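Ludov publica las bases de compra para la automatización del picking de piezas pequeñas en su almacén de Neves

El plan contempla 27 puestos robotizados en dos fases y abre a proveedores el suministro de pinzas, cámaras y cubetas

Neves, 3/10/24

Ludov, distribuidora de componentes electromecánicos y recambios industriales, ha publicado hoy las bases técnicas y económicas con las que comprará el equipamiento de automatización de su almacén de Neves. El documento cubre la adquisición de puestos robotizados de preparación de pedidos para piezas pequeñas, una parte de la operación que hasta ahora se realizaba por completo a mano.

La compra se divide en dos fases. La primera incluye nueve puestos y servirá para comprobar los tiempos de ciclo, el consumo de repuestos y la carga real de mantenimiento. La segunda añade 18 puestos más, hasta completar los 27 previstos, y solo se contratará si la primera cumple los valores de aceptación fijados en las bases. Ludov no está obligada a adjudicar las dos fases al mismo proveedor.

La integración de los equipos con el sistema de gestión del almacén correrá a cargo de Jastbridge, que ya mantiene el software de inventario de la compañía. Los proveedores de robots deberán entregar la documentación completa de sus interfaces de comunicación junto con la oferta. Las propuestas que exijan una licencia adicional para acceder a los datos de funcionamiento del propio equipo tendrán que incluir ese coste en el precio, con una duración mínima de cinco años.

Qué se va a automatizar

El catálogo de Neves tiene 1513 referencias que caben en una cubeta de tamaño estándar. Ludov las ha clasificado según la dificultad de agarre y ha decidido dejar 990 dentro del alcance de la primera fase. El resto seguirá en los puestos manuales hasta que se revisen los resultados.

Entre las referencias incluidas hay relés, finales de carrera, electroválvulas compactas, conectores, solenoides y microinterruptores. Quedan fuera los materiales en rollo, las juntas de menos de cinco milímetros de espesor, los artículos servidos en bolsa sin cerrar y cualquier componente que requiera protección contra descargas electrostáticas durante la manipulación.

Las bases dedican un apartado propio a las piezas con cables. Son las que más tiempo ocuparon en los ensayos previos y las que más condicionan la elección de la pinza. El proveedor deberá demostrar que su equipo sujeta la pieza por el cuerpo, sin tirar del cable ni del conector, y que puede depositarla en la caja de pedido sin engancharla con otra. No se admitirán como válidos los agarres por el cable, aunque la pieza llegue a su destino.

Presupuesto y criterios de compra

Ludov valorará las ofertas por el coste total durante la vida útil del equipo. El precio de adquisición pesará en la puntuación, pero se sumarán los dedos de recambio, las horas de mantenimiento preventivo, las calibraciones, las licencias de software y la formación del personal. Cada licitador debe rellenar una hoja de costes única, con los mismos conceptos para todos, y las partidas que se dejen en blanco se considerarán incluidas en el precio.

Los dedos de la pinza se tratan como consumible. La oferta indicará el precio por juego, el plazo de entrega y el tiempo necesario para cambiarlo en planta con herramienta común. Ludov podrá fabricar por su cuenta los dedos de recambio si el proveedor no cumple el plazo comprometido, y para ello pide que los planos se entreguen con el primer equipo.

En cuanto a la visión, las bases no imponen una marca ni un tipo de sensor. Sí se pide que cada puesto disponga de una cámara próxima a la pinza, además de la que pueda instalarse sobre la mesa, y que las imágenes queden almacenadas en servidores de Ludov. El sistema tendrá que funcionar con la iluminación actual de la nave. Los proveedores que necesiten luminarias propias deberán presupuestarlas, con su instalación eléctrica incluida.

Las cubetas también forman parte de la compra. El almacén utiliza modelos de plástico de distintas series, y una parte acumula años de servicio. La compañía ha descartado renovarlas todas antes de la primera fase, de modo que los equipos deberán trabajar con cubetas que presenten suciedad, rayas y reflejos. El suministro de cubetas nuevas se ha separado en un lote independiente, al que pueden presentarse empresas que no fabriquen robots.

Pruebas de aceptación

Antes de la firma, cada finalista instalará un puesto durante dos semanas en Neves y preparará pedidos con una selección de referencias elegida por Ludov. La lista se entregará el primer día de la prueba. Las piezas se colocarán sueltas, en posiciones no definidas, tanto en el fondo de la cubeta como junto a las paredes.

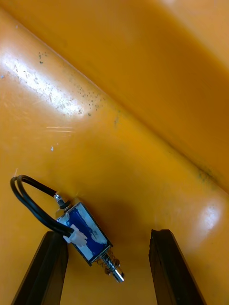

El tiempo de ciclo se medirá desde la petición del sistema de gestión hasta la confirmación de la pieza en la caja de pedido. Los intentos fallidos cuentan dentro de ese tiempo. Si el equipo abandona una pieza y pide ayuda a un operario, la operación se registra como intervención, y las bases establecen un máximo de intervenciones por turno a partir del cual la prueba no se considera superada.

También se revisará el estado de las piezas después de la manipulación. El departamento de calidad examinará muestras de cada familia y anotará las marcas en el cuerpo, los daños en el aislamiento de los cables y las deformaciones en elementos móviles, como muelles o émbolos. Una pieza dañada se descuenta del resultado con independencia de que el pedido se haya completado.

Los gastos de transporte y montaje del puesto de prueba corresponden al proveedor. Ludov aportará el espacio, la toma eléctrica, el aire comprimido y el personal de almacén necesario para reponer las cubetas.

Plazos y condiciones de pago

Las empresas interesadas disponen de 90 días naturales desde la publicación de las bases para presentar su oferta. Las consultas técnicas se enviarán por escrito y las respuestas se pondrán a disposición de todos los participantes. La compañía prevé tener en servicio los puestos de la primera fase en marzo del próximo año.

El pago se hará en tres partes: una a la firma del contrato, otra a la entrega en planta y la última tras superar la aceptación. No habrá anticipos para la segunda fase hasta que se haya tomado la decisión de ejecutarla. Las bases contemplan además una opción de alquiler con derecho a compra, que los licitadores pueden presentar como variante con la misma hoja de costes.

La plantilla del almacén se mantiene durante las dos fases. El personal de los puestos manuales recibirá formación para atender las intervenciones, cambiar los dedos de la pinza y realizar la limpieza diaria de las cámaras. Las horas de formación figuran como partida propia en el presupuesto.

El centro de Cunau, donde Ludov gestiona las devoluciones, no entra en esta compra. La empresa estudiará su equipamiento por separado cuando disponga de los datos de la primera fase de Neves.

Sobre Ludov

Ludov distribuye componentes electromecánicos, elementos de control y recambios para talleres, fabricantes de maquinaria y servicios de mantenimiento. Cuenta con un almacén central en Neves y un centro de devoluciones en Cunau.

Contacto para proveedores: departamento de Compras de Ludov, almacén de Neves. Las bases completas, la hoja de costes y el formulario de consultas se facilitan previa solicitud por escrito.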